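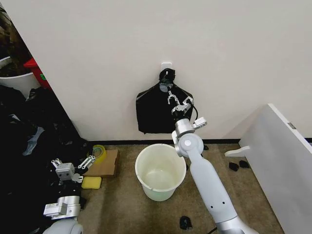

Equipment plan for the Ganbridge site

The budget for the next period is now open, and we ask all teams to send their wishes before the end of the month. For the two-arm robot we have an offer from Sibiya for 2 spare grippers. The price is 1,012 dollars with delivery. A set of cables costs 233 dollars more, and I propose to order it together, so we pay the shipping only one time.

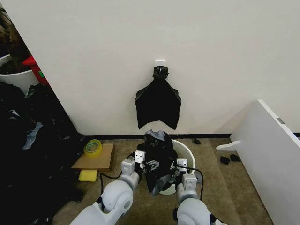 The small things must also be in the plan. Garbage bags, wall hooks and bins for the bag-changing task were paid from the office money until October, and this made the accounts difficult to read. From now they have their own line, with 35 dollars per month. The service contract with Dikadano stays as it is. Larger purchases for the Onia project will be discussed separately.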